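Contra el banco de pruebas vacío

En los talleres compartidos se repite una costumbre que conviene discutir: montar el brazo sobre un tablero liso, atornillar cuatro cubos de colores y dar por buena la pinza cuando los apila 45 veces seguidas. La cifra queda bien en la memoria del proyecto y dice muy poco sobre una casa.

Nosotros trabajamos sobre una encimera de mármol con cajones, tablas de cortar y grifo. El coste de adaptación fue de 141 euros, casi todo en fijaciones. Marcelino Portela defendía el tablero liso por repetibilidad, y no le falta razón: si cada ensayo parte de condiciones distintas, el error no se puede atribuir. Pero esa condición se resuelve con marcas de posición, no con una habitación desnuda.

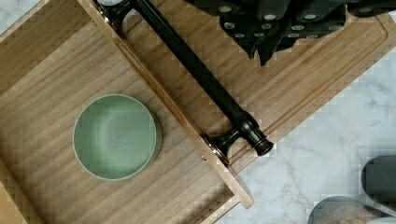
Un cajón obliga a decidir cosas que el cubo permite aplazar. El recorrido de la corredera limita el ángulo de entrada. La pared frontal tiene altura, el tirador sobresale y ambos reducen el volumen útil de aproximación. Quien planifica la trayectoria solo con la posición del objeto acaba golpeando el canto. En nuestro registro, de 2000 intentos, el fallo más frecuente fue el contacto con el borde; el agarre en sí quedó muy por detrás.

Wagner Trindade sostiene que esto se arregla con más cámaras. Discrepo. La cámara de muñeca da la información correcta si se calibra después de cada cambio de dedos, operación que lleva 25 minutos y que casi todo el mundo se salta. Añadir sensores a un montaje mal calibrado multiplica las fuentes de error.

El grifo plantea otro problema – los acabados brillantes – y ahí la simulación ayuda menos de lo que se afirma. Un reflejo vertical sobre una columna oscura puede leerse como una arista.
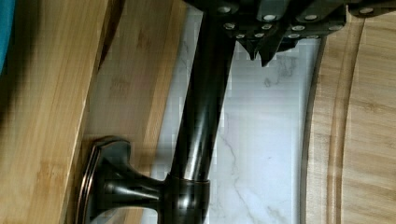

La pinza junto a la columna del grifo, con las tablas de cortar a ambos lados.

Aparecida Leite propuso forrar el metal con cinta mate durante los ensayos. Lo rechazamos. Una pinza que necesita la cocina forrada solo sirve en ese taller, y en septiembre queremos llevar la nuestra a otro.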